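# Jatix Releases Wamis 751 Walled Bench Enclosure

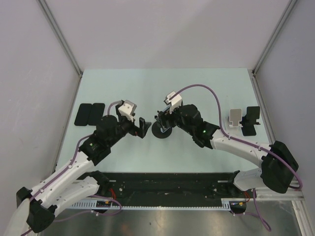
*By the Jatix Product Information Desk, Helville*

**HELVILLE, August.** Jatix has released the Wamis 751, a walled bench enclosure for tabletop handling, sorting and inspection work. The unit combines a pale blue-green tabletop with a light gray back wall and two light gray side walls. Metal corner rails run vertically where the back wall meets each side. The front is left open.

The Wamis 751 replaces the earlier Wamis open bench, which had no walls and was sold with a white top. Orders for the open bench will be filled until existing stock runs out. Replacement tops for it remain on the spare parts list.

## Tabletop

The new top color was selected for work with dark parts. Items such as a dark gray disc or a pair of black pads laid flat on the surface have a clear outline against it, and small parts can be located without a separate mat. The color is lighter than the blue-green used on Jatix storage trays, and the two should not be ordered as a match.

The surface is a single uninterrupted field. It carries no printed grid, scale or border. Customers who need reference marks can apply their own tape; the top accepts low-tack tape and can be wiped with a damp cloth and mild soap. Solvent cleaners are outside the approved care instructions and will void the surface warranty.

The top is supplied separately from the walls and can be changed with the walls in place. It is held from underneath by 12 fasteners, all of one size.

## Walls and corner rails

All three walls have the same light gray finish. The finish is matte and is intended to limit reflections from overhead lighting onto the work area. No fixtures, shelves or hooks are fitted to the inner faces as standard.

Each wall panel slides into its corner rail from above and is locked with a set screw. A damaged panel can be withdrawn and replaced without removing the rail. The left and right panels are interchangeable. The back panel is wider and has its own part number.

The rails also set the squareness of the enclosure. Installers should fit both rails to the base before inserting any panel, then check the diagonals at table level and again at the top of the rails. If the two readings differ, the base should be shimmed at the low corner and the check repeated. Tightening the set screws will not correct a base that is out of level.

## Lighting

The Wamis 751 does not include a lamp. Jatix recommends diffuse overhead lighting placed forward of the back wall. A lamp mounted directly above the wall produces a shadow band along the rear edge of the tabletop, and flat parts in that band are harder to distinguish. A clip-on diffuser is available as an accessory and fits most bar lamps.

## Bench layout

Guidance on layout is included in the installation sheet. Parts waiting to be handled should be kept to one side of the tabletop, with the center left free for the piece in hand. Flat items should be laid singly or side by side; stacked items are more likely to shift and to hide one another. Cables that pass over the tabletop should be clipped along their supports, with enough slack to avoid dragging across the surface.

Round parts need no special fixture if they lie flat. Parts that roll can be placed in the shallow retaining ring listed under accessories.

## Trial installation

The enclosure was used for 60 working days at Abbasi, a small-parts handling shop in Helville, before release. Two changes were made to the design as a result. The set screws were moved from the inner face of the rails to the outer face, where they can be reached without leaning over the tabletop. The front edge of each side panel was also given a larger radius, after the original square edge was found to catch on sleeves.

Abbasi also asked for a taller back wall. This was not adopted for the Wamis 751, as it would have required a heavier rail. A tall-wall version is under review and has no release date.

## Availability and supply

The Wamis 751 is available to order now through Jatix distributors. The first production run is limited to 40 units. Orders beyond that number will be placed in the second run, and distributors will confirm the shipping month at the time of order.

Each unit ships flat and includes:

- one pale blue-green tabletop
- one back panel and two side panels, light gray
- two metal corner rails
- fasteners, set screws and hex key
- installation sheet

Assembly requires two people. Apart from the supplied hex key, the only tools needed are a level and a tape measure. Support frames, lamps and accessories are ordered separately.

Owners of the earlier open bench can fit the new top to an existing base. The walls and rails cannot be retrofitted, because the older base has no rail sockets.

## About Jatix

Jatix designs and assembles benches, enclosures and storage trays for light handling work. The company is based in Helville, where it operates one assembly building and a parts counter. Technical drawings for the Wamis 751 and a surface color sample can be requested from the Product Information Desk.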